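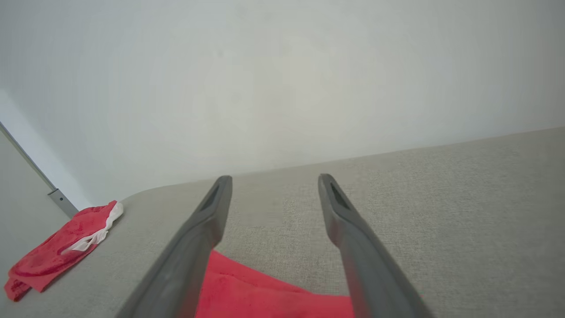 Remedios Calvo wrote back that she didn't see why the cloths should be a line in the report at all, given that the grant was for the whole linen room at Stanutbridge and the red ones are the cheapest thing in it. I've kept them in. They are where most of our trouble has been, and if the sorting and folding work can't be made to hold for a pile of red cloths I don't expect it to hold for sheets.

Period covered: to the end of May

Money

We were granted 4000 for the year. Spending to date is mostly shelving, the new stock of cloths from Plondmont and the covering for the folding table. The Lennox site has asked whether any of the balance could go toward a second table. I have told them not yet. I would like to see the first one used properly for a full quarter before anyone buys another.

Stock

The opening count was 292 cloths across both sites. That number comes from Man-lok Wei, who did it twice and got the same answer both times, so I trust it. The closing count was 39 short. The original proposal said that a single folding point would "all but end" losses. It has not done that. Some of the missing cloths will be in cupboards at Lennox, and a few have surely been thrown out, but I can't tell you how many of each and I'm wary of anyone who says they can.

Color sorting

The plan was that red would mean washrooms and nothing else. In practice there is more than one red. We have a bright one, close to coral, and a deeper one with white trim, and they turn up together on the folding table. Lorna McIver's view is that red is red and staff will cope. Morag Cowie's is that the trimmed ones were bought for the kitchen at Lennox before the scheme started and should never have come into the same bin. Both of them have a point, which doesn't help the person doing the sorting at four in the afternoon. I have asked for the trimmed cloths to be pulled out and kept on their own shelf until we agree what they are for. As of this report that has been done at Stanutbridge and half done at Lennox.

Folding

The written method (halves, halves again, fold edge to the front) was introduced in the first month. I checked 63 cloths off the shelves without warning and was not impressed. Flat cloths go through well enough. The ones that arrive in a bundle tend to get pressed into something square on the outside and left crumpled in the middle, and that counts as folded on the tally sheet. The tally therefore looks better than the shelves do. I would ask you to read the monthly totals with that in mind, including the ones I sent you myself.

The table covering

The light gray fabric was chosen so that cloths wouldn't slide about during folding. They don't. It also holds lint, and it was more expensive to fit than a wipe-down top would have been. Fiona Laing likes it and says folding is quicker on it. We have no timings from the old table, so that claim can't be tested now - we should have taken some before the changeover, and the fault there is mine.

The Ilell labels

The proposal included stitched labels from Ilell to mark each cloth by site. I have held the order. Labels would tell us which site a stray cloth belongs to, and that would be useful. They would not tell us where it is. If the funder feels strongly that the labels were part of what was agreed, we will order a small batch for the red cloths only and report on how they survive the wash.

What we will do next

Agree a single use for each red, in writing, signed by both sites. Remedios would like the trimmed cloths retired altogether, and I lean that way too.

Recount everything, cupboards included, with one person from each site present.

Change the tally sheet so that a cloth only counts as folded once it is on the shelf and someone other than the folder has looked at it. Expect the totals to drop when this comes in.

Request

We are not asking for more money in this period. We are asking to move the label budget into the next quarter, and for a decision on that before the recount begins.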